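Thread on showing a robot a task by hand. Notes from Sep 18, 2018, mostly for Ilgın Baysal, who asked why our demos come out so different from one operator to the next. Numbered so people can reply to a specific post.

**1/** Short version: we record with hand-held grippers. The operator does the task directly, the tool logs pose and finger opening, and the policy trains on that. No arm in the loop while recording. Remote control is still in use at Natham for one task, see 9.

**2/** Finger opening matters more than I expected in July. A relaxed operator closes to contact. A tired one squeezes until the pads bottom out. Both look like a grasp on video. In the log they are two different commands, and the policy averages them into a weak pinch.

**3/** Current rule: every session starts with the fingers fully open, then fully closed, then open again, two seconds each. This gives us the end stops for that day. Sarell (our logging tool) rejects a session without them.
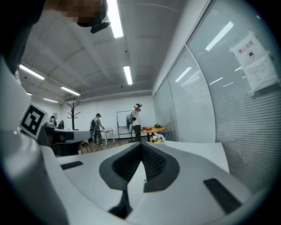
**4/** The mesh on the pads hides some of this. It grips well at low force, so an operator gets no penalty for a light touch and no feedback for a hard one. Songül Sarıgül wants a click at a set force. I would take a tone in the headset, less hardware.

**5/** Markers. Pose comes from vision plus inertial, and the printed markers are used to tie the two hands to each other. If a thumb or a sleeve covers one, the relative pose drifts. A 4 mm drift is enough to ruin a handover between hands. It does not ruin a single-hand pick, which is how it went unnoticed for two weeks.

**6/** Speed. We asked people to move "naturally." Natural is too fast. Shinji Tamura's set had peak wrist speeds our arm cannot reach, so replay clipped them and the fingers closed early. His episodes are fine as human behavior and useless as robot targets. We kept them for pretraining only.

**7/** Counts, as asked. Target was 864 episodes for the block task. Kept after filtering: 500. Dropped for missing end stops: 142. The rest went for speed, lost tracking, or the operator talking to someone and stopping mid-reach.

**8/** On stopping mid-reach: please don't trim it and keep the rest. A pause in the middle teaches the policy that hovering is part of the job. Gezer (first arm we trained) learned it very well. It would stop above the block and stay there until the timeout.

**9/** Remote control vs. hand-held, since Nesrin Altıntaş brought it up. Remote gives you actions the arm can certainly perform, at a third of the pace. Hand-held gives you volume and contact feel, with the reach and speed problems above. We use remote for the drawer task, where joint limits decide everything.

## Operator posture

**10/** Elbows at the sides at the start, forearms level, both tools pointing away from the body. Reset to this after each episode. Starting from a stretched arm leaves no room to go forward, and the torso ends up doing the reaching.

**11/** Look at the work. The head view is recorded too. If the operator checks a phone or a monitor between hands, the object leaves the view and that stretch is blind.
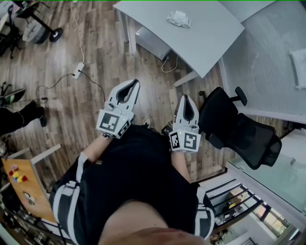 ## Block task, changes from next week

**12/** Start positions get randomized from a printed list. Left to themselves, people put the blocks back in the same cluster every time. Hacer Kocabaş plotted it and the spread was smaller than one block width on some days.

**13/** Alternate the lead hand. Right-hand starts dominate the current set and the policy reaches with the right even when the block is nearer the left.

**14/** Failed grasps: keep them if the operator recovers within the same episode, and tag as "recover." Cider, the second arm, got noticeably better at regrasping once these went in. Drops that end the episode still get discarded.

**15/** Open question: do we mix remote and hand-held episodes in one training run? The action spaces line up on paper, but the timing does not. I have tried resampling to a common rate and it made the remote data look jerky. If anyone has a setup where this works — with two hands, not one — I'd like to see the config.

**16/** Correction to 3: the hold is two seconds at each end stop, so six in total. Several people read it as two for the whole sequence. Those sessions were rejected and need to be redone.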